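Kingi cell

The Kingi cell is a robotic handling cell operated at the Wulville works of Jandetti, a maker of small molded housings. It consists of one six-axis arm with an electric parallel-jaw gripper, a fixed infeed table, an outfeed chute and a control cabinet. The cell was commissioned in December and entered regular production in April 2020. It takes its name from the building in which it was first assembled.

Background

Jandetti had previously loaded its trimming presses by hand. A study by Heledd Gethin, then head of production engineering, recommended a single arm serving two presses in turn. The contract for installation went to Zandorach, which also supplied the simulation model used for setup and for later maintenance planning. Jozef Van der Linden led the installation.

Layout and guarding

The arm is bolted to a steel plinth and stands 533 millimeters from the nearer press. Fixed panels enclose the cell on three sides, and an interlocked gate closes the fourth. Opening the gate stops the arm and removes power from the gripper drive. The teach pendant hangs outside the gate and may be carried inside only when the cell is in reduced-speed mode.

Setup

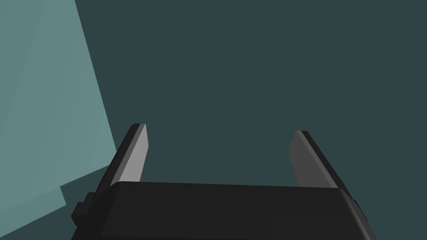 Jaw alignment is the first stage of setup and is carried out in the simulation model before any work is done on the arm itself. The technician sets the virtual viewpoint behind the palm, facing along the fingers, and commands the jaws to open. With nothing held between them, the two fingers can be compared directly, and any difference in how far each leans inward is easier to judge. The light gray inner face of the left finger and the dimmer face of the right one belong to the lighting of the model and are disregarded in this comparison. The opening width is then entered in the cell's parameter table.

The second stage is performed at the machine. The arm is moved to its service position, the jaws are closed on a gauge block, and the reading is compared with the value stored in the model. If the two disagree, the finger screws are loosened, the fingers are reseated and the check is repeated. The final stage is a run of 100 empty cycles at reduced speed, during which the technician remains at the gate.

Maintenance

The gripper is cleaned at the end of each shift with a dry cloth. Solvents are not permitted near the finger guides. The guides are greased after every 797 hours of operation, and the gripper cable is inspected at the same time for wear at the wrist. Finger pads are replaced in pairs. After a replacement, all three stages of setup must be completed before the cell is returned to service.

Records are kept in a bound log at the control cabinet. Alby Dunstan, the maintenance supervisor, introduced the present form of the log, in which each adjustment is signed by the technician who made it and by the shift lead.

Repair of the gripper drive

The cell's longest stoppage followed a fault in the gripper drive after 2,803 hours of operation. The jaws closed normally but opened short of the commanded width. Toàn Lại traced the fault to a worn coupling, and the drive was replaced as a unit. Ebony Hollis revised the service schedule afterward to include an inspection of the coupling at each greasing.

See also

Jandetti
Wulville works
Parallel-jaw gripper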